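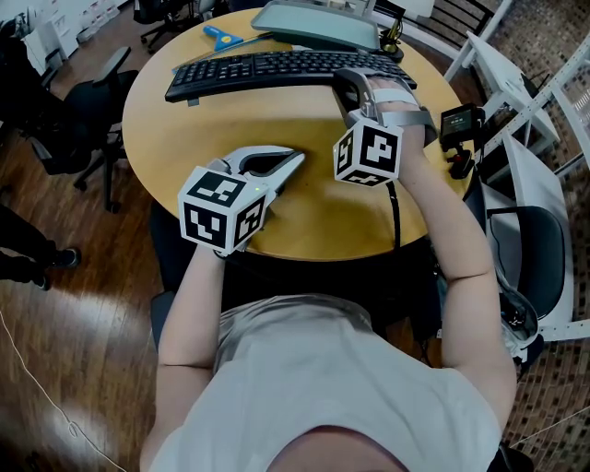

Week 2: The Table as a Room Within a Room

Welcome back, everyone, and thank you for the sketches of your own kitchens, which I enjoyed more than I can say. We spent our first meeting on walls and doors, and now we come to the piece of furniture that does more than any other to decide how people behave in a room. I mean the table. Most of us inherit one, or buy one in a hurry, and then we live around it for years without asking whether its shape suits what we do there. Take a round one in light wood, with a person sitting up to it and both forearms reaching forward over the edge. The edge curves away on either side of the sitter, so there is no corner to claim and no straight line to square yourself up against. People at a round table tend to drift a little as the hour goes on, and I would like you to watch for that over the next few days – at home, at the library, wherever you have lunch.

Head, foot and sides

A long rectangle comes with ranks built in. The two short ends are different from the long sides, and everybody in the family knows who sits there, even if it has never been said out loud. Elvia Salinas told us last time about her grandmother's dining table in Contreras, where the chair nearest the stove was the one with real authority and the chair at the head went to whichever guest talked the most. I have been thinking about that ever since. It is a lovely reminder that the plan on paper gives you a starting point and the household does the rest.

A square table is a kinder thing for four and a miserable thing for five. Round tables squeeze in an extra person more gracefully, though they waste floor in the corners of a small room, and once they get very wide the middle becomes a sort of desert where the salt goes to be forgotten. (My own is too wide. I bought it for a house I no longer live in.)

Height, knees and elbows

For this course we will use 30 inches as our standard dining height, measured from the floor to the top. Please measure your own before we meet again, and then measure from the floor to the seat of the chair you use most. The gap between those numbers matters a great deal more than either one alone. If your shoulders creep up while you eat or write, the gap is too big. If you find yourself folding over your plate, it is too small.

Do look underneath as well. A deep apron, the band of wood just below the top, will steal the space your knees were counting on. Legs at the corners limit where a chair can go, while a center pedestal frees up the edge and then gets kicked by everyone. Na-rae Kwak has offered to bring in her drawings of the pedestal she repaired, and I hope she will, since the joint at the bottom is a very nice one.

Light on the surface

Pale wood bounces daylight back up toward the face, and dark wood drinks it. Neither is wrong. In the Cindovville reading room, the tables were refinished in a much darker stain one January, and by spring the librarians were being asked for lamps. The lamps they chose were handsome but low, and now people on opposite sides of a table lean around them to whisper.

Reading

Please read the chapter on shared tables in the course packet, beginning on page 181. It moves slowly at first – do stay with it as far as the section on boarding houses.

For next time

Draw your table from above, to any scale you like, with every chair in its usual place. Mark who sits where, and where the mail piles up. Then move one chair for a single meal and write a paragraph on what happened. Hermenegildo Serrano asked whether a kitchen counter with stools may stand in for a table, and yes, it certainly may. Bring a tape measure if you have one. I will have a couple of spares in my bag.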